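Tollmont Produce, Murnthorpe site. Shift staff meeting, November.

Bainbridge said the new grippers will take over fruit sorting on line 2. Lockwood asked what happens to the 4 sorters. No answer yet from Villalobos.

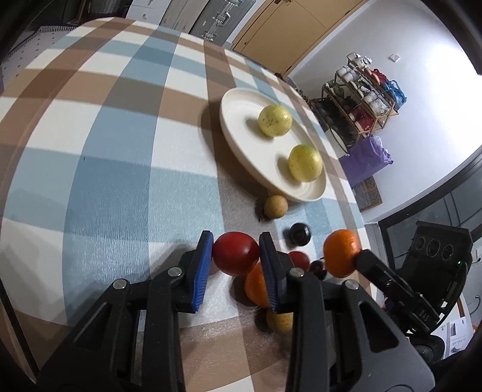

Sorting pay is set by the tray, and Lockwood wants that settled first. He doubts the speed claims. Two pale yellow fruits on a plate is a long way from 497 trays a shift. Bainbridge to ask for real numbers.

Retraining: 22 hours offered, unpaid. Not accepted.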